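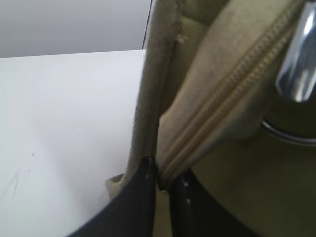 Training a zipper policy from wrist-camera demonstrations

Posted Sep 8, 2018

These are the steps we use at Plenau to teach a two-finger gripper to work the zipper on a canvas bag. The method is plain behavior cloning, with one change to how the demonstrations are split. You need a working arm, a wrist camera and a way to drive the arm by hand.

1. Split the task

Record the task as two skills: hold and pull. In a hold, the fingers close on the cloth near one end of the zipper. In a pull, they close on the tab and move along the teeth. Our first runs in January used one long recording for both, and the policy often closed on cloth when it should have gone for the tab.

2. Record

We kept 568 demonstrations for training. Move the bag between takes. Turn it, push a fold into it, let a strap fall across the zipper. If the bag lies the same way every time, the policy learns the table position and fails when you shift the bag.

Drive slowly near the slider. Stop for a moment before closing the fingers so the label for "close" lands on a steady view.

3. Label

Mark the start and end of each skill by hand. Throw out any take where the tab can't be seen in the last second before the grasp. We began with 686 takes, and most of the ones we dropped failed this check.

4. Train

Train one network per skill, with the same image encoder for both. Have each network predict 5 actions at a time and run only the first 4 before asking again. Longer chunks gave smoother motion but drifted off the teeth on curved sections.

Our training script is in the Boltevus repository. The settings file for this task is the one named zipper_split.

5. Line up before the grasp

Before a pull, the tab should sit in the gap between the fingers - close enough that closing them needs no sideways move. We check this in the wrist view and add a small correction step if the tab is off center.
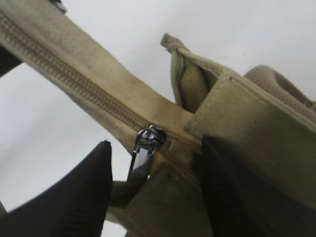
Owen wrote that his pulls kept stalling at the point where the flap covers the teeth, and asked if a third skill for lifting the flap would help. We haven't trained one. Try adding more pulls that start close to the flap first, and keep the pull direction in line with the teeth on that part of the bag.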